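2/5/23
Bench room, table and fixtures
Present: Rhun, Yolanda, self (C. Minja)

Table top re-oiled and back in position against the rear wall. Grain came up darker than the offcut we tested, acceptable. Checked for rock with the long level: none after shimming the front left leg. The shim is card for now. Gwion has a proper one on his list.

Wall panels wiped down. The seams between panels were holding dust and had to be done with a brush. The matte finish marks if rubbed, so blot only. Rhun found this out near the door.

Printed base and knob, black, second version. Changes from the first:
– wider cylinder, same flat top
– knob stepped, smaller than the base, centered
– ridged rim kept
The first version tipped when pushed at knob height. Wall thickness was increased at the bottom and the infill raised to 40 percent for the lowest 8 mm only. Print time went up more than expected, and Thodoris wants the slicer profile saved under a new name before anybody overwrites it. Saved as Alaneck 2 on the shared drive.

Bed adhesion was poor on one attempt. Cleaned the plate, reprinted, no lift at the corners of the brim. Brim removed with the deburring tool. Slight elephant foot left on the lower edge, filed back by hand until it sat flat on the surface plate.

Tipping check to be repeated on the oiled top, not on the surface plate – friction is different and the numbers from April are not comparable. Yolanda has the force gauge until Watkins returns the other one. 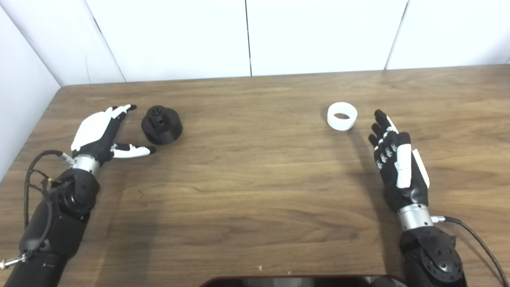 Position on the table still to be agreed. Rhun prefers a fixed mark in pencil, I would use a removable template so the oil finish stays clean. Template can be cut from the leftover Wistby sheet if there is enough.

Supplies: filament is down to some 2,000 g in black, enough for this month. Dretero order not placed yet, waiting on the quote.

To do
Save first version, label it, put it in the drawer with the rejects
Replace card shim (Gwion)
Repeat tipping check, record gauge zero before and after
Ask Thodoris about the rim, it catches the cloth when wiped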